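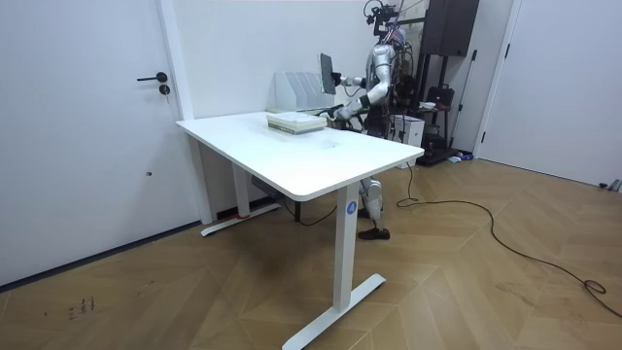 A tablet in one hand, the other hand low over the desk: the Drasau humanoid at its station in the Plurnis workshop.

The Morning Round
Keeping one humanoid robot fit for desk work takes a hex key, a soft brush and a great deal of patience with cables

The first thing you learn at Plurnis is to look at the elbows. Before the power goes on, before anyone opens a laptop, whoever has the early shift walks up to the silver robot at the end of the white desk, takes hold of one forearm and moves it slowly through its bend. It should feel like stirring thick honey. If there's a catch in it, even a tiny one, the day starts with a screwdriver.

I spent most of a week with the team that looks after this machine, and I came home wanting one (my landlord would not be pleased). The robot is a Drasau, and its work is office tidying: picking up a tablet and standing it where it belongs, shifting books, putting folders away in an upright file organizer. It sounds like nothing. Then you watch a hand close on a thin, flat slab and lift it off a smooth white top, and you start to see how many small things have to be right at the same moment.

Most of those small things are somebody's job before breakfast.

Starting from the feet

The round goes from the floor up. Feet first, then knees, then the waist, then the long business of the arms. The feet get wiped with a dry cloth, and the wooden floor in front of the desk gets swept, as a bit of grit under a sole tips the whole upper body by a hair. A hair at the ankle is a good deal more by the time it gets to the fingertips.

The knees have covers that come off with four turns of a key, and the technicians listen to them more than they look at them. One of the crew taps each joint with a knuckle and puts an ear to it, the way my grandfather used to test melons. I asked what a bad one sounds like. "Like a good one with a cold," was the answer, and after three mornings I could hear it too!

The desk is part of the machine as far as this crew is concerned. It's a standing desk, and its height is set with as much care as any joint on the robot. When somebody bumped it up a notch last December to eat a sandwich standing, the robot spent the next run setting things down too hard, and it took half a morning to find out why. Now the height is read off and written down at every start.

The cable question

Ask anyone here what takes up the most time and they won't say software. They'll say cables.

Bundles of them run down the back and along the sides of the torso in several colors, and some loop well out from the body. I assumed the loops were sloppy. They're slack, and the slack is measured! An arm that reaches across the desk pulls its wiring along with it, and a bundle tied too tight will tug at a connector on every reach until a pin gives up. Tie it too loose and it swings out and snags on the shelving. Every bundle has a band of tape at the spot where it should sit when the arms are down, and part of the round is checking that the tape hasn't wandered.

The thinner wires up top are fussier. They come down from the camera and sensor rig, which sits on its own mount where a head would be, and they carry everything the robot sees. A lens brush lives in a jar by the door for the rig alone. Use it on a keyboard and you buy the coffee.

The long black cable on the floor has its own rules. It gets laid in a wide curve, never a sharp one, and it gets walked by hand from one end to the other once a day, feeling for nicks.

Setting the grip

The part I liked best comes once the robot is awake. The crew calls it the handshake, though no hands are shaken. The arm goes out to the side, the elbow bends, and the black hand takes the tablet and holds it upright with its flat back facing out. Then everybody waits.

What they're after is creep. A flat, smooth tablet will slide through a grip so slowly that you can't catch it moving, so one technician draws a pencil mark on a strip of paper taped to the back of a ruler and holds it up alongside. Two minutes later the edge of the tablet should still be level with the mark. If it has dropped, the finger pads come off and get cleaned, and if cleaning doesn't do it they get changed. The pads are made by Tundex, a small shop two streets over, and they arrive in bags of 40. They go faster than you'd think. A pad is good for 300 grips on slick things like tablets, and a fair bit more on books, which are kinder.

Books bring their own trouble, of course. A stack of several volumes with a light cover on top looks pale and plain to a camera over a white desk, and the robot has to work out where the top book ends and the desk begins. The crew's answer is to go through the stack a volume at a time during setup and check the edges the robot has found against a steel rule. It's slow, and they chat all through it, about bikes mostly.

While one arm holds something up, the other has to stay useful without getting in the way. That second hand floats low over the desktop toward the back, near the books, and how low is one of the numbers the team argues over. Lower means quicker pickups. Higher means fewer knocked knuckles. On my second day they tried it lower and were thrilled for an hour, right up to the moment a fingertip clipped the corner of a book and the whole machine politely froze. Back up it went.

A log worth reading

Everything goes into a plain logbook program called Lumanlan, written in-house and ugly as a boot. I loved it. Each entry gets a number, and the last one made while I was there was 3889. You can scroll back and read the robot's whole life in short bursts: "left wrist warm after lunch," "new pads, much happier," "squeak gone, don't know why, not asking."

The wrist entries turn out to be the useful ones. The wrist joints are black where the arm segments are silver, and they do more turning than anything else on the machine. By lining up a few months of notes the team saw that a wrist gets a little stiff several days before it gives any real trouble. So now there's a feel test for it, a slow roll between finger and thumb with the power off, and wrists get opened, cleaned and greased on a hunch. The hunches have been good.

I got to help with one. You lay the arm across a folded towel, take out the ring of small screws in order, and set them on a magnet in the same circle they came from. The old grease comes away gray. The new grease is the color of butter and goes on with a cotton swab, less than you want to use. Then the ring goes back on, each screw a little at a time, crossing from side to side like the nuts on a car wheel. When the power came back the wrist rolled over without a sound, and three grown adults and one magazine writer cheered at it.

The end of the day is shorter. Arms down, tape marks checked again, pads looked at under a lamp, cloth over the sensor rig. The tablet goes on charge. Somebody writes up the log, and whoever is on early tomorrow reads it before going home, in case there's a part to pick up from Tundex on the way in.

On my last afternoon the entry said only "right elbow, slight catch, look first thing." The hex key was already out on the bench.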